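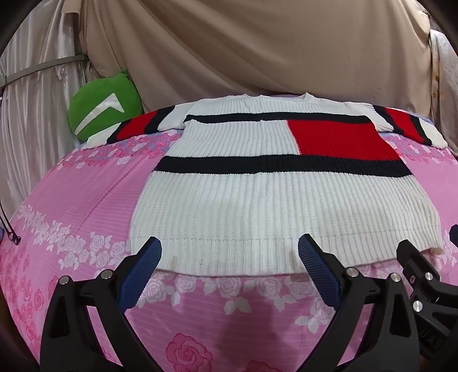 **文:Bognár** | 家务小技巧 · 衣物整理 | 阅读大概需要五分钟

叠一件粗针织毛衣,用手做很容易,用两个夹爪做就不太容易。这个月我租了 Esel,它是 Koller 公司的一项服务:他们寄来一对手持夹爪,你在家里用夹爪做平常的家务,夹爪上的相机把过程录下来,录像以后给家用机器人学习。我选的任务是"叠针织衣物"。

中文不是我的母语,我尽量写得清楚。下面先写怎么叠,然后写我对这项服务的意见。如果您只想知道值不值得租,请直接看最后两节。

## 铺平的时候

毛衣正面朝上,下摆靠近自己,领口在远的一边,两只袖子向左右打开。我的这件是白色的粗罗纹,胸前有红色的一块和黑色的横条,袖子上也有黑色和红色的条。有条纹的衣服适合初学的人,袖子有没有对齐,看一下横条就知道了。

铺平的时候请注意几点:

- 先整理肩膀。肩膀附近的皱褶留在那里,后面每一折都会歪。
- 不要拉下摆的两个角。粗罗纹很有弹性,拉了以后会变宽,等一会儿又缩回去。
- 用夹爪的侧面推平,比夹着布料拖动更快。我第一天总是想夹住什么,后来才明白,很多动作夹爪张开也可以做。
- 床单如果很滑,先把它的四边塞紧。毛衣移动的时候,床单也会跟着走。

我在床上叠,没有在桌子上叠。床比较软,夹爪的尖可以稍微压下去一点,再从布料下面进去。在硬桌面上这个动作很难,我在厨房的桌子上试过,指尖只是在桌面上滑。

## 怎么夹

手持夹爪的两根手指里面有蓝色的垫,垫上有细的条纹。我的经验是让垫的条纹和毛衣的罗纹交叉,夹起来比较稳。两者平行的时候,布料有时候会从中间滑出去,薄的衣服更明显。

夹的位置也重要。请夹边缘的两层,不要只夹表面的一层。只夹一层,线圈会被拉起来,毛衣上就留下一个小包。如果已经出现小包,用手指向罗纹的方向轻轻抚摸几次,大部分会消失。

还有夹的深度。Koller 的说明书建议夹得浅,只用指尖。对衬衫来说这是对的。我的毛衣重量超过 300 克,指尖夹不住袖子,所以我让布料进到垫的一半。
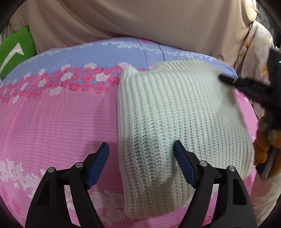
折的顺序我换过几次,最后留下来的是这个:

1. 右边的袖子先折到身体上面,袖口朝下摆的方向。
2. 左边的袖子也这样做,两个袖口不要重叠,重叠的地方会太厚。
3. 两侧向中间收,每次收一点。
4. 下摆向领口折一次,停一下,用夹爪的外侧压一压。
5. 再折一次,成为一个厚的长方形。

第四步最容易失败。两个夹爪必须同时抬起,同时放下,一快一慢,布料就会转。我的方法是心里慢慢数到三,数到三才松开。松开的时候也要慢,先张开手指,再离开布料。如果手指还没有完全张开就抬手,最上面的一层会跟着起来,刚才的工作就要重做。

厚毛衣折好以后,折边会鼓起来,像一个卷。这没有关系,不要用力压平。放进抽屉的时候把鼓的一边朝里面就行。如果要放在开放的架子上,我会把鼓的一边朝外,这样看起来整齐,拿的时候也容易数是哪一件。

## 手和手腕

夹爪拿在手里的时间长了,手腕会累。我建议每叠五件休息一次。握的时候不要太紧,食指放松。椅子没有用,坐着叠的时候手臂抬得太高;站着,床又有点低。我最后跪在一个垫子上叠,这样最舒服,虽然样子不太好看。

线也要注意。夹爪后面的线很细,开始以前把它放到身体的外侧,不要让它从衣服上面经过。有一次线被我折进了袖子里,我叠完才发现。

长头发的人请扎起来,手表和手链请摘下来。这一点说明书里也有写,不过写在很后面。毛线很喜欢勾住金属的东西。 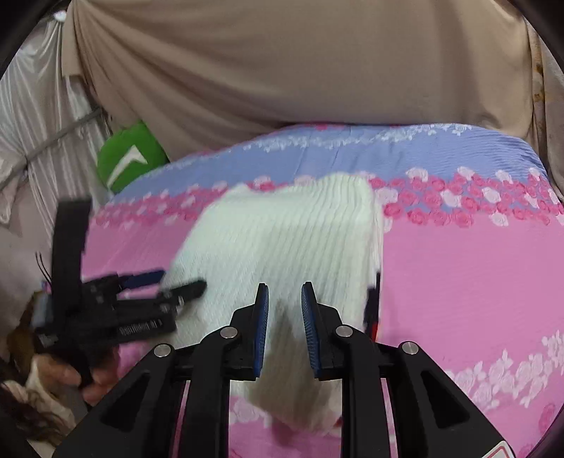

## Esel 的费用和服务

一个月的租金是 332 欧元,押金另外付。如果完成 100 段合格的录像,Koller 退还 209 欧元。也就是说,认真做完的人实际付 123 欧元。

合格的标准由 Kernen 软件检查。它和夹爪一起使用,录完一段以后会告诉您能不能用。我觉得它有点严格。衣服叠好了,但是我最后忘记把夹爪移开,这一段就不合格。软件的提示只有一句"结尾不完整",我猜了很久才懂是什么意思。希望以后的版本能写得详细一些。

客服的回答很有礼貌,速度一般。我星期五上午写信问垫子怎么清洁,傍晚得到了回复:用微湿的布擦,不要用酒精。毛衣的细毛会留在垫的条纹里,用一把旧的软牙刷刷出来最方便。这个办法是我自己想的,到现在为止垫子没有坏。

包裹里的东西摆放得很清楚,每样都有自己的位置。退还的时候用原来的箱子,所以请不要把箱子扔掉。

## 适合什么人

如果您只是想让衣柜变整齐,不用租,用手叠就可以,上面的顺序一样有用。如果您对家用机器人有兴趣,家里又有很多针织的衣服,我认为可以租一个月试试。

如果您每天只有很短的时间,请先计算一下。我熟练以后一个晚上能录十段左右,开始的几天少得多。Koller 也有一种 300 欧元的套餐,时间更短,没有退款,我没有试过,不能评价。

下个月我想试毛巾和裤子。裤子的拉链可能会划到垫子,我已经写信问了 Koller,得到回答以后会补充在这一页。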